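Triklow cell

The Triklow cell is a simulated robot work cell used to develop and test grasping routines for household tableware. It consists of a single arm with a two-part control program, a wooden tabletop, and a changeable set of objects. The cell was built at Weletti as a digital counterpart to a physical bench of the same name, and it is maintained on its own schedule. Since it has no moving hardware, upkeep consists mainly of calibration, checks of object geometry, and repair of scene files.

Name and origin

The name comes from the Triklow bench, a hardware station used for dish handling. The first simulated version was assembled by Catríona Geraghty, who also wrote the original setup sheet. An earlier scene, known as Sheehan, used a flat gray plane in place of a tabletop and had no background objects. It was retired in June, when its grasping results were found to carry over poorly to the bench. The current layout was frozen on Monday, April 23, 2018, and later changes are recorded as numbered revisions.

Setup

A new copy of the cell is set up in a fixed order. The tabletop is loaded first and leveled against the world origin. The robot is then placed, and its base is locked before any joint is moved. Objects are added last, each one slightly above the surface, and are allowed to drop and settle for 200 simulation steps. An object that is still moving after that time is removed and its collision shape is inspected.

Background items such as potted plants are treated as fixed. They take no part in the task, but they cast shadows and block part of the view, and the vision routine is expected to cope with both. Stands and poles may also be placed on or near the table. These are given collision shapes so that a badly planned arm path is reported as a contact.

Lighting is set from a stored file. The Vakar renderer, on which the cell runs, resets shadow softness whenever a scene is converted from an older format. The value has to be entered again by hand after each conversion.

Gripper adjustment

The gripper can hold a vessel in two ways. In an outside grasp the fingers close on the outer wall. In an inside grasp the fingers enter the opening and bear on the inner wall. The inside grasp is preferred for mugs, as the handle does not have to be located first, but it leaves less clearance and is the more sensitive to errors in the model.

Adjustment of the inside grasp proceeds as follows:

1. The finger pads are returned to their zero position and the opening width is read back. A reading that differs from the stored value points to a scaling fault in the gripper file.

2. The mug is placed alone on the table. The arm lowers the fingers through the rim, spreads them, and raises the mug a short distance. This is repeated 10 times without changing any setting.

3. If the mug slips, pad friction is corrected before force is increased. Too much force makes the fingers sink into the wall of the mug — a fault of the contact solver that has no equivalent on the bench.

4. The test is repeated with a second vessel under the mug. A glass bowl with food-like contents is suitable, as its translucent wall also tests the depth estimate. The mug is held just above the bowl with the gripper inside the rim, and the contact log is checked for any touch between the two.

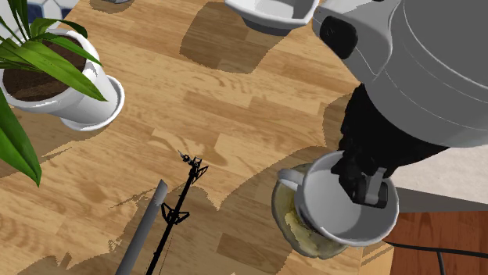

5. The arm is returned to its rest pose and the settings are saved under a new revision number. Settings are never saved while an object is held, as the grasp would be stored with the scene.

Routine maintenance

The contact solver is checked after every 200 runs. The check compares the resting height of each object with its value at setup. A bowl that rests too low usually has a damaged collision mesh, and the mesh is rebuilt from the visible one.

Camera calibration is verified by rendering a marker board and comparing the measured corners with their known positions. Poor results are most often traced to a changed mounting offset. The offset is corrected in the robot file; correcting it in the scene file gives the right picture but leaves the arm reaching to the wrong point.

Known faults

Drifting objects. Light objects may creep across the table when the time step is too long. The step is shortened until the motion stops.

Joint chatter. Rapid small movements at the wrist follow from damping that is set too low. Damping is raised in 10 equal increments, with a lift test after each.

Lost grasp on reload. A scene saved with a held object reopens with the fingers and the object overlapping, and the object is thrown clear on the first step. The only remedy is to return to the previous revision.

See also

Triklow bench
Sheehan scene
Vakar renderer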